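Prorndale Technical Workshops
Handout 6: Looking after the two-arm folding cell

Read this before Wednesday. The cell has been polite to visitors all term and will stop the moment you assume it doesn't need you.

Start at the rail. Both arms bolt to it through their base plates, and a loose plate looks exactly like a bad calibration, so check the bolts before you touch any offsets. Last July one group re-taught 199 grasp points to cure a bolt.

Next, the cables. Jog each arm through its full reach by hand, slowly, and watch the slack. A loop should move with the arm and never get under a gripper. Anything that snags gets rerouted and written up in the Cleken log, legibly.

Then run cloth. Stiff test pieces flatter the machine. Use a ribbed knit, which stretches, curls at the hem and has opinions. 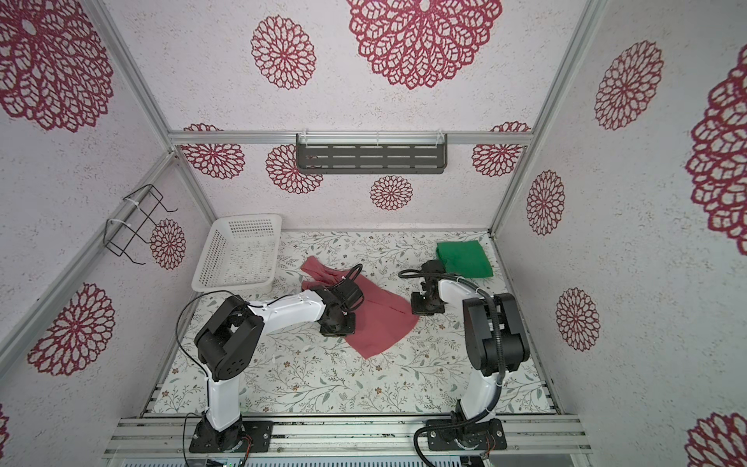
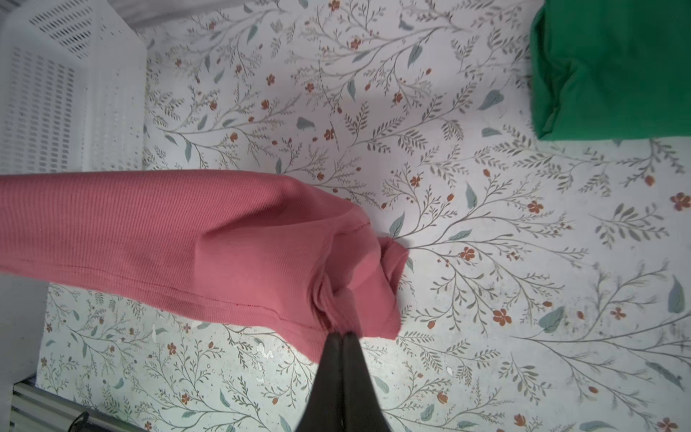

Ribbed knit on the patterned work surface, with the fingers closed on a bunched part of it.

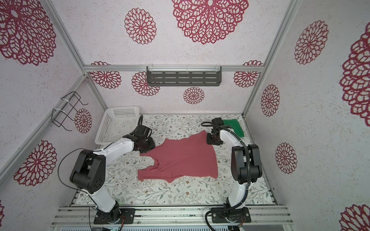
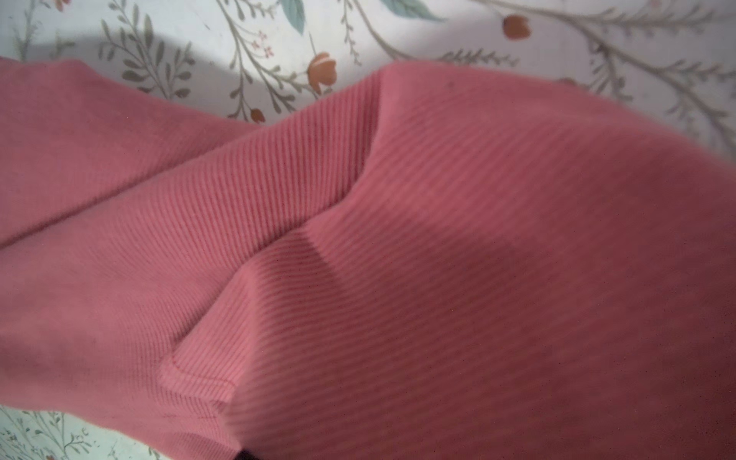
Fingertips get wiped every 342 cycles and swapped at 3,000. The counter is on the McPhee screen, second tab, under a heading that suggests it is something else. Wipe with a dry cloth only. Solvent leaves a film, and the film drops shirts.

Lint on the wrist lenses is the other regular. If the arm starts missing seams it found yesterday, clean the glass before you open the Ludance settings. Change one setting at a time and write the old value down first, on paper.

For the practical you need a torque wrench, a lint-free cloth and a copy of error list 664. Page two of the list is missing and has been for years. Bring it anyway.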